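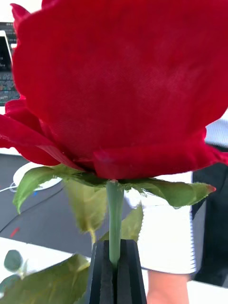
The listing said ocean view. I have read enough listings to know what that means, so I packed binoculars.

It was a two bedroom at a place called Sterkwood, third floor, sleeps six if two of them are children and one of them is angry. I found it on Dideo, where every rental has a rating between very good and excellent and every kitchen is fully equipped. The weekly rate was 2,000 dollars. By the time I had clicked through the cleaning fee, the linen fee and something called a coastal access charge, it was 3,029. I asked the office on the phone what the coastal access charge was for. The woman said it was for access to the coast.

"And if I don't go?"

"Most people go," she said.

My sister had begged off, her kids had camp, and the deposit was not refundable. So I drove down alone in the last week of August with one suitcase and a printout of the listing, folded in four. I meant to check it line by line.

The key was in a lockbox and the lockbox was behind the ice machine. Steps from the sand, said line one. I walked it that first evening and got to 400 before a man on a bicycle rang his bell at me and I lost my place. Steps, anyway. They hadn't said how many.

The view was real. I'll give them that. If you stood at the far end of the balcony with your hip against the rail, there was a strip of water between the Paterson building and a water tower, and it was blue, and once a boat went through it. It took the boat four seconds.

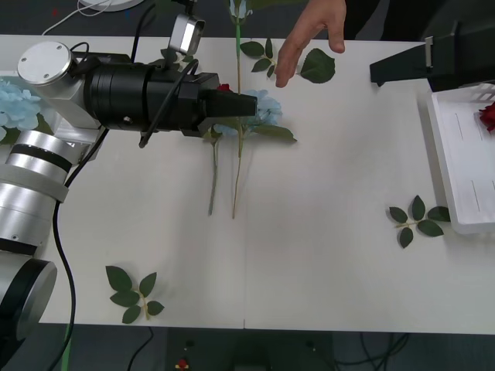 The Guest Book

Every rental has one, and I have never believed a word in any of them. This one was a fat green binder on the shelf over the TV. We loved every minute. Best week of our lives. Already booked for next year! People write these things on the last morning with the car running. I think they do it so the week will have been worth the money.

I read it anyway, because it rained Monday and the cable had 17 channels, four of them about the resort.

Halfway through I came to a page in small, upright pencil. No name.

"The can opener does not work. The second bedroom is over the pump room and hums until midnight. Do not pay for parking at Kakholm, walk in by the side street. The view is better from the bathtub if you leave the door open."

I read it twice. Then I tried the can opener, and it didn't work. I went and lay down in the second bedroom with my shoes on and it hummed, a low note, a bit flat. I didn't try the tub right away. It seemed like the kind of thing a person says to see who'll do it.

I tried it Wednesday. Dry, in my clothes, with the bathroom door propped open by the suitcase. You looked straight down the hall and through the glass, past the tower on the wrong side, and there was the ocean, a good wide piece of it.

I stayed in there until my neck hurt. 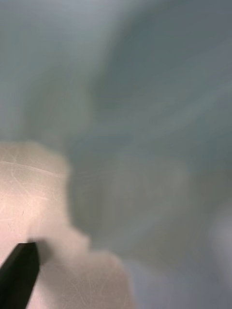
From the Off Season page
Posted 9/20/19

On the last morning I got the binder down and found a pencil. I wrote that the cable was poor and that the coastal access charge was a swindle. I wrote that the lockbox was behind the ice machine, for whoever came next, though of course by the time they read it they would have found the lockbox.

Then I turned back to the other page and wrote "Correct" beside each of the four lines, very small.

The office called while I was loading the car. They wanted to know if I had enjoyed my stay and if I'd like to hold the same week for next summer. It would be 3,000 even, she said, for returning guests, with all the fees in.

I asked if that included the can opener.

She said every kitchen was fully equipped. I told her I would have to think about it, and I stood there by the open trunk with the phone to my ear, waiting for her to ask me again.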